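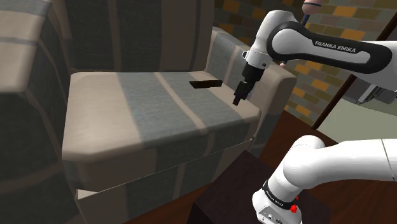

How to put on a simulated robot demonstration at an open day

When we first offered to show our living-room simulation at the Brerbridge open day, I imagined it would be the easiest stand in the building. No arm to carry up the stairs, no safety barrier, nothing to bolt to a table. We would turn up with a computer and a screen, press start and chat to people until it was time for tea. It went well in the end, and we've taken it to Eltevley too, but there was a fair bit more to it than that, and I've had enough messages asking how we do it that I thought I'd write the whole thing out properly. Make yourself a drink, it's a longish one.

What you'll need

A computer that can run your scene smoothly for a whole afternoon, a second screen facing the visitors, a long extension lead, a mouse with a wire (the wireless ones wander off) and a chair for whoever is driving. We use a project folder we call Parri, which holds the room, the objects and the saved arm positions all in one place. Yours can be called whatever you like, but do keep everything in one folder and copy it to a memory stick before you leave home.

Step 1. Pick a room people recognise

Our first version had the arm over a plain grey block. People were very polite about it and moved on to the next stand. A living room is another matter altogether! Put in a striped seat, a bit of brick wall and a wooden floor, and they come over to tell you about their own front room, and while they're telling you they start watching the arm. You don't need much furniture. Get the seat right first, then the floor, and stop before you begin arranging ornaments (I speak from experience, I lost a whole evening to a lamp).

Step 2. Choose your objects

Go for one thing that is easy to talk about and one that makes people lean in. A small, flat, black object lying on a cushion does very nicely for the first. It's dull to look at, I know, but visitors can see straight away why something thin on a soft surface might be awkward to pick up, and you can have a good conversation about it before anything moves.

For the second we use a knife. It is only a simulated one, which is rather the beauty of it, and you can talk about holding sharp things without a single sharp thing in the hall. Do tell the organisers beforehand, all the same. At Brerbridge they were perfectly happy once they'd seen it on the screen.

Step 3. Save your starting positions

Save 2 positions for the arm and give them names that a tired person can read. Ours are "open over seat" and "holding". In the first the fingers are apart above the cushion, and in the second they're around the handle. Being able to jump to either one means you can answer a question without making everybody wait for the arm to travel.

Then go back and check each one from a different viewpoint. A gripper that looks to be right over an object can be well off to the side once you swing the view round, and visitors, children especially, will spot it before you do.

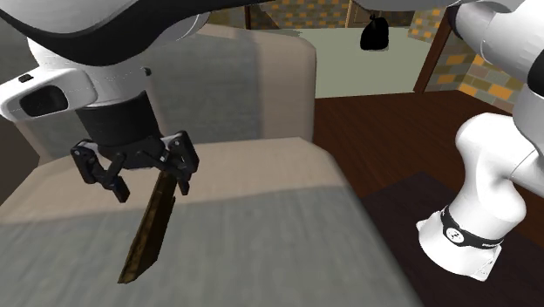
The arm holding the knife, tip down, over the seat cushion.

Step 4. Set your viewpoints

I like one view from above that takes in the seat and the gripper together, and another, lower and closer, for looking at the fingers. Try to keep some of the base in view if you can manage it. Without it people see a hand coming in from nowhere and spend their time asking what it's attached to – a fair question, but you'll be answering it all day.

Turn off any menus that clutter the visitors' screen. Leave them on for the driver.

Step 5. Practise the talk

Keep each turn to 14 minutes, questions included. That sounds mean, but the queue at Eltevley was shuffling about long before we finished the longer version. Our running order goes like this:

Say hello and let people look at the room.
Ask them where they would put the fingers.
Show the open position and turn the view.
Jump to the holding position and talk about the grip.
Take questions.
Reset the scene before the next group sits down.

Please don't skip the resetting. I did once, and the next group arrived to find me hunting for an object that had gone under the furniture.

Step 6. On the day

Get there early and find your socket. Ours in the Nistex hall was number 204, at the far end behind the stacked chairs, and the lead only just reached. Start the scene, leave it running while you put your signs up, and look at the visitors' screen from where they'll be sitting. Dark floors and dark furniture can turn to one big smudge on an older projector, so have a brighter lighting setting saved if your software allows it.

If the scene freezes, carry on talking and restart it. People are very kind about this sort of thing.

Questions you'll be asked

Is it a real arm? It's a computer model, so say that at the start, cheerfully, and again to anyone who comes in halfway.

Can I have a go? We say yes to the viewpoints and no to the arm, though I'd like to change that before October.

Does it do ironing? Every single time. Have an answer ready.

Page last changed 22nd July, with the bit about the extension lead added.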